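The Huttunen juice plant in Gatham opened its bottling side to visitors in May. Our group was led by Chie Shibata, who runs the pressing shift. Apples and pears arrive in 600-pound bins, are floated through a wash flume, and go to a belt press. Pulp temperature is logged at the inlet and again after the press. Pomace leaves by auger and is sold as cattle feed.
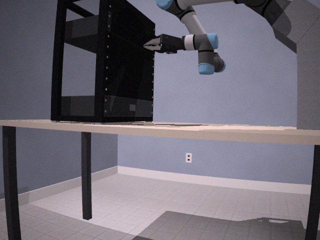
Rack and robot arm at the long table, simulated view.

Filtration comes next. Cloudy juice skips this step and goes straight to the heat exchanger. The clear line passes through a Flilex cartridge housing with four cartridges, changed on pressure drop. We tasted both. The cloudy pear was thicker and noticeably less sweet. Emiko Ogura from quality control took questions at the end, mostly on shelf life and added acid.

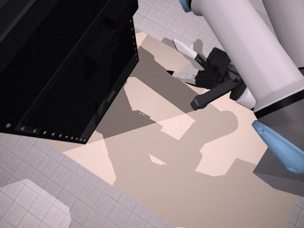 Is ascorbic acid added to the cloudy juice?
Ascorbic acid goes in at the mill, before pressing, to slow browning. The dose is set per batch and is lower for pears.

The shop sells the Tutby blend by the case. Parking is behind the cold store, with space for about 100 cars.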